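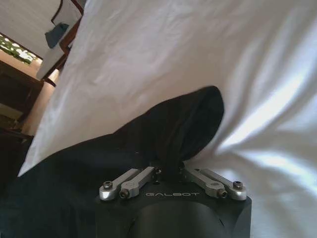 Ticket 1397
Product: Gadach fabric handling kit (evaluation unit)
Site: Trolgate test flat
Status: Open, awaiting supplier
Priority: Medium

Summary
Kit picks dark cloth from on top of light cloth but reports "no item held" and stops before the lift.

Reported behaviour
Black fabric on a white sheet. The jaws close on a fold, the status goes to HOLD for a moment, then drops to EMPTY. The arm stops with the cloth still in the jaws. Error 308 is written to the log. Clearing the error opens the jaws and the cloth falls.

Does not occur with the Sultley test towels supplied with the kit.

Log
09:10 — Error 308 on first pick. Cleared, repeated, same result.
09:25 — Restarted controller. No change.
09:40 — Checked linkage screws for play. None found.
10:05 — Recalibrated jaw zero with jaws empty. Error still present.
10:30 — Swapped black fabric for white pillowcase. Picks and lifts normally.
10:50 — Back to black fabric, folded double before the pick. Lifts normally.
11:15 — Single layer again. Error 308.
11:40 — Raised grip threshold wait from 78 ms to 1000 ms. Error now appears later but still appears.

Supplier reply
Error 308 means the measured jaw gap is below the minimum for a held item. Thin cloth can fall under this limit. Please set the item profile to "thin" and confirm the software version. The wrist camera is not used for the hold check, so cloth colour should have no effect.

Our reply
Profile was "general". Changed to "thin" and the single layer now lifts, but the jaws close harder and leave a crease in the cloth. The manual gives no force value for this profile. Software is the version shipped with the kit; the Puma update has not been installed.

Outstanding
Force value for the "thin" profile — requested.
Whether the Puma update changes the gap limit — requested.
Wait time to go back to 78 ms before the next run.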